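红薯、篮子和一张不存在的桌子

2022年7月14日

上次更新博客还在说书架,再上次是在说冬天的暖气片,所以如果你是冲着木工来的,先跟你说声抱歉,今天又是机械臂。不过里面有桌子!还有木纹!我尽量往木工那边靠一靠。

事情从二月说起。那时候 Plistedance 刚把靠窗的那间屋子腾出来,给我们这些做“会动的东西”的人用。Plistedance 是我们 Pirnham 这边一个共享工坊,老读者应该记得,我那个修了又修的台钻就寄存在那儿。腾出来的屋子不大,朝北,冬天冷得要命,手指头拧 M3 的螺丝拧到第二颗就不听使唤了。可是有一面整墙的插座,还有一张可以锁住轮子的工作台,我已经很满足了。我在那儿搭我的小桌面抓取项目,目标写在白板上,写得很大:把菜放进篮子里。

就这么一句。我妈看了照片问我,你自己放不就完了吗。她说得对,我没有办法反驳,只好给她寄了一包茶叶。

做到三月我就发现一个问题:硬件的部分我喜欢,软件的部分我也喜欢,可是两样凑到一块儿,我每改一行代码都要心惊胆战。我那条手臂是自己拼的,关节是 3D 打印件加二手舵机,摔一次就要打一晚上零件。有一回它把一个土豆按在台面上,按得很用力,我在旁边大喊着去拔电源,隔壁做皮具的人都跑过来看。土豆没事,肘部的齿轮掉了三个齿。

Birgit Haberkorn 当时就站在门口。她在工坊里带大家用数控机床,讲话慢悠悠的,从来不着急。她看着地上的齿,问我:“你为什么不先在电脑里撞?”

我说仿真我弄过,太假了,灰盒子抓灰盒子,抓得再好也说明不了什么。她说那你就把它弄得不那么假嘛。然后就回去给她的机床换刀了。

就是这句话害我搭进去整个春天。

我用的工具叫 Girska,是工坊里几个人一起维护的一套小框架,底下是现成的物理引擎,上面套了一层我们自己写的场景描述。文件格式有点怪,坐标系的朝向跟谁家都不一样(我至今每次都要拿手比划一下),但是好处是出了毛病能走到隔壁屋子去问写它的人。我给自己定的规矩是,仿真里先不用我那条歪歪扭扭的自制手臂,放一条模型齐全、关节参数都有的白色手臂进去,把“看”和“抓”这两件事先想明白,回头再换成我自己的。

接下来要挑一个抓的东西。灰盒子是不行了,苹果太圆,胡萝卜太细。我在厨房里转了一圈,最后挑了红薯。红薯真是好东西,一头粗一头尖,没有哪两个长得一样,表皮粗粗的不怎么反光,身上还带着各种疤。你要是能让程序把一个红薯拿稳,那拿别的多半也差不到哪儿去——起码我是这么哄自己的。

模型的表皮我来来回回改了好几个晚上。一开始颜色太红,像塑料玩具;后来太暗,放到木桌上根本找不着。再后来我把粗糙度调高,让它看起来像蒙了一点灰,又留住了那些裂口和擦痕,忽然就对了。我坐在屏幕前面,看着手指夹住下端、朝上伸出来的那个尖尖的头,心里有一种很难跟家里人解释的高兴。

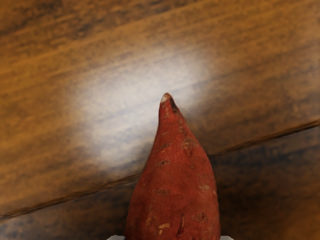 桌子(木工朋友请从这里开始看)

说到木桌,我要多啰嗦几句,这部分我是真上心。

一般人做仿真,桌面就是一块平板,贴个颜色完事。我一个刨过好多块板子的人实在忍不了。我要的是一块一块拼起来的长木板,中间有缝,缝要是深色的,木纹要顺着板子的长边走,有浅有深,上面还要有一层清漆的光。贴图找了很久,现成的那些要么像地板革,要么一看就是同一块纹理复制了一排。最后用的这一套颜色偏暖,深色的条纹有时候很深,我觉得有点像老家堂屋里那张八仙桌的桌面,只是那张桌子的漆早就被我们几个小孩用筷子戳花了。

反光这件事一开始我是当优点加的,很得意。然后程序就给我颜色看了。灯光打在漆面上会有一大片发白的亮斑,从手腕那边往下看尤其厉害,木纹到那一块就化开了,雾蒙蒙的。我的识别程序特别老实,看到一块跟周围颜色不一样的东西,就报告说那里有个物体,然后手臂就认认真真地去抓那块光。抓了个空,抬起来,看一眼,再去抓。我看着它抓了好一会儿,又好笑又有点心疼,像看猫抓激光笔。

我想过把灯关暗一点,也想过干脆把漆面调成哑光,都试了,都管用。可是管用归管用,工坊那间朝北的屋子一到下午,对面楼的玻璃会把太阳反过来,真台面上的亮斑比这个还要命。所以我又把光开回去了,改去动识别的部分。亮度太高、颜色又太淡的区域先打个问号,换个角度再看一眼,两眼都有才算数。写起来没几行,想到它花了我两个星期,中间还感冒了一回。

Birgit 看过这个桌面,她的评语是:“板缝太直。”我说仿真里的板缝当然直。她说没有哪张桌子的板缝是这么直的。我记下来了,还没改。

地砖和墙

地砖是我放纵自己的结果。其实地面铺什么,对抓红薯一点影响都没有,手臂够不到地,程序也不看地。可是我前年冬天在一个老旅馆住过一晚,走廊里铺的就是那种星星和多边形拼起来的花砖,奶油色配着陶土色,我趴在地上拍了好多照片,一直想找个地方用。自己家是租的,房东不让动地面。那就铺在电脑里吧!反正也不用请师傅,也不用买水泥。

花砖后来居然还立了功。有一次我把桌子的位置填错了一个小数点,光看桌子是看不出来的,桌子哪儿都一样是木头。可是地砖的花纹跟桌边的关系变了,我一眼就觉得别扭,回头一查,果然。从那以后我对外的说法就是“地砖用于校验场景位置”,听上去很专业。

墙就简单多了,红褐色的平板,在桌子后面和右边围一下。原本没有墙,加它是为了让手臂知道不能往那边甩。我在工坊的那张真工作台也是靠墙角放的,第一版程序规划出来的路线特别潇洒,手臂从右边绕一个大圈过去,放在真屋子里就是把墙敲个洞。墙加进去以后,它乖多了,走的路短,也丑,像一个在窄厨房里端着汤的人。

桌上的邻居们

光有一个红薯和一个篮子,程序很快就学会偷懒,桌上只要有东西它就认定是红薯。所以得放几个邻居。

我放了一个深绿色的饮料罐,银色的顶,站在那儿。又放了一个黄色的果汁盒,尖顶的那种,带一个绿色圆盖子。果汁盒是我的老冤家。它总是有一点歪,站得不端正,我以为是模型底面不平,量了是平的;以为是碰撞体跟外形没对齐,重新做了一遍,还是歪。最后我不管它了。你去看看自己家冰箱里的果汁盒,有几个是站得笔直的?

绿篮子倒是从头到尾都很讨人喜欢。塑料的,四面有一排一排的小方孔,就是超市里装零碎的那种篮子的样子。这些小孔让我吃过苦头,早先我偷懒,碰撞体直接用了带孔的精细网格,结果物理引擎每一步都要去算那么多个小洞,电脑风扇响得像要起飞,四千步的一段跑下来我能去楼下把面包买了,再跟邻居聊一会儿她的膝盖。后来老老实实用几块平板拼了一个没有孔的壳子,外面看着还是带孔的,里面算的是没孔的,快得不得了。这种里外不一的做法我心里是有一点过意不去的,做柜子的时候我最看不起贴皮。

关于夹爪的姿势

这一段稍微琐碎,做过类似东西的朋友可能会有共鸣,其他人跳过去没关系。

抓红薯最难的是决定从哪儿下手。夹粗的那一头,稳是稳,可是重的在上面,轻的一头翘着,一转腕就打滑;夹尖的那头更不行,整个红薯会像钟摆一样晃。我一开始让夹爪对着几何中心去,听起来很合理吧?可红薯的几何中心跟它的重心根本不在一个地方,差得还不少。后来换成算体积,把两边的分量估一估,再在附近找一段两侧差不多平行的地方下手。

夹爪始终竖直朝下,手指往两边分开,慢慢降。降得太快,指尖会磕到桌面,仿真里磕一下只是数字跳一跳,可我每次看到都会缩脖子,想起那三个掉了的齿。现在的做法是在离桌面还有一点距离的时候先停一停,再看一眼,确认位置没跑,才继续往下。Girska 里停一停是不要钱的,真手臂上停一停会让舵机发热,这个以后再头疼。

我有个坏习惯,调这种东西的时候会把自己的手也悬在桌子上方,学着它的样子往下伸。有天晚上九点多,工坊里只剩我一个人(我以为),我正捏着手指对空气比划,Birgit 拎着包从后面经过,说了句“再往左一点”,就走了。

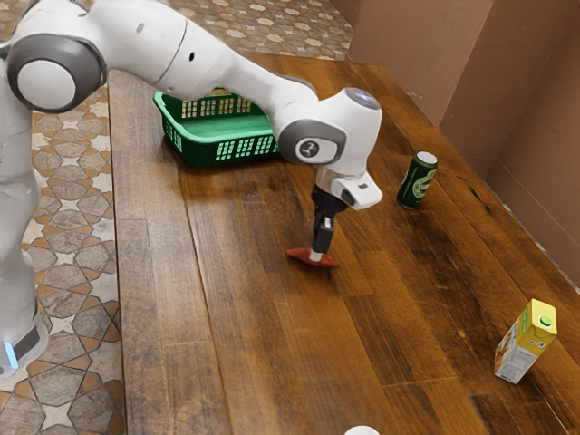

夹爪垂到桌面附近的样子,绿篮子在后面,罐子和果汁盒在右边各站各的。

手臂的那个腕部,我原先嫌它太大一坨,挡视线。从侧面的机位看过去,篮子的右边老是被遮住,要判断东西有没有放进去,只看这一个方向是靠不住的。所以我现在是两边一起看,外面一个机位看全局,手腕上一个看近处。两个机位的颜色还不太一样,同样是木头,近的那个看上去更花,我花了一个周末去对颜色,对到最后自己的眼睛都不可信了,看窗外的树都觉得偏蓝。

关于放的动作,也有一个小小的教训。我一直以为抓是难的,放嘛,松手就行了。第一次完整跑通的时候我都把椅子往后推开准备站起来庆祝了,结果松手的高度设得太高,红薯落进篮子里弹了一下,从另一边又出来了,骨碌碌滚到果汁盒脚下。果汁盒倒了。我坐回去了。

后来松手之前多降了一段,弹性也调低了,红薯嘛,本来就不该像乒乓球。

跑了一百四十一回

我给自己做了一个简单的记录表,每跑一回就记一行,红薯摆在哪儿,朝哪个方向,灯从哪边来,最后进没进篮子。到昨天晚上,一共记了141行。我知道对正经做这行的人来说这点数连零头都算不上,人家一夜跑的比我一年都多。可是这141回我是一回一回看过来的,端着茶看的,有几回还跟着喊加油。看着看着就会看出一些表格里没有的东西。

比如说,红薯横着躺、尖头冲右的时候,它总要多犹豫一下。尖头冲左就很爽快。按理说程序里左右没有差别,我翻了半天代码,最后在一个两年前写的小函数里找到了一个不该取绝对值的绝对值。两年前的我,你当时在想什么呢?

再比如说,罐子离红薯近的时候,它会把路线抬得很高,高得没有必要,像在过独木桥。这个我暂时留着了,小心一点总不是坏事。

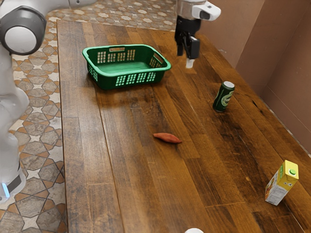 篮子空着,红薯横躺在桌子中间,夹爪张开悬在桌面上方。

我挺喜欢看桌面铺开的这种样子。东西不多,隔得开开的,灯光在桌子远端亮一片。有时候写代码写累了,我就把画面停在那里,什么都不动,过去烧水。回来的时候它还是那样,红薯还在那儿躺着,也没人催它。我家真正的餐桌从来没有这么整齐过,这会儿上面有一把卷尺、两份没拆的信、我女儿的水彩笔,还有一个真的红薯,是买回来对颜色用的,已经开始发芽了。

搬回真的桌子上

说说接下来的打算吧,写下来我才会去做。

头一件是把我自己的手臂模型换进去。零件图纸倒是都有,可是打印件的尺寸跟图纸总是差一点点,关节还有虚位,拿手轻轻一晃就能晃出来。这些要怎么写进 Girska 里,我还没想好。工坊里有人建议我干脆把虚位当成随机的抖动加进去,我准备先这么试。

齿轮我也决定不再自己打了。在 Fröhlich 订了一套金属的,就是老城那边卖五金和小电机的那家铺子,老板包东西要用三层报纸,拆起来像过节。说是下个星期能到。换上之后肘部会重一些,腕部得跟着减,我看中了夹爪外壳上的几块地方可以掏空,Birgit 说她的机床周二下午闲着。

还有就是去买几个真红薯回来,大的小的都要,最好是长得特别难看的。菜摊的阿姨上次见我专挑有疤的,非要给我换好的,我推了半天,她最后多送了我一头蒜。

留言里有人问能不能把场景文件放出来,可以的,等我把注释整理一下,现在里面有一半是骂果汁盒的。桌面贴图的来源我也会一起列清楚。另外上回问书架背板怎么收边的那位朋友,我没忘,图都画好了,就是扫描仪被压在一堆舵机下面,周末翻出来就给你发。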